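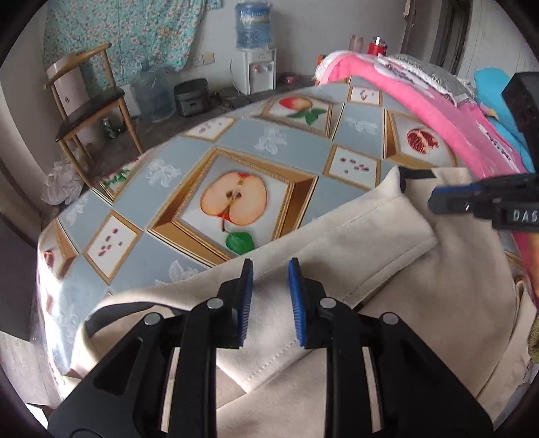 Gripping a cream garment with two hand-held grippers, Cumville home set.

Jondura Garment Handling — notes on good practice

Thank you for taking an interest in Jondura! These recordings were made in ordinary homes in Cumville, and we'd like anyone adding to them to keep to the same few rules, which we have tried to write as kindly and plainly as we can.

Please ask the household before you start, and ask again if you move to another room. Leave the furniture and the tablecloth as you find them — we want homes as people live in them. Take hold of cloth by a fold or an edge, and never tug at a collar that has caught. Keep cables clear of where people walk. Stop after 60 minutes and have a proper rest, even if you feel fine.

The set holds over 500 recordings, checked against the Grurnus handling rules, version of March 11, 2022. Anything showing letters or faces goes to the Jõgi desk for review before release.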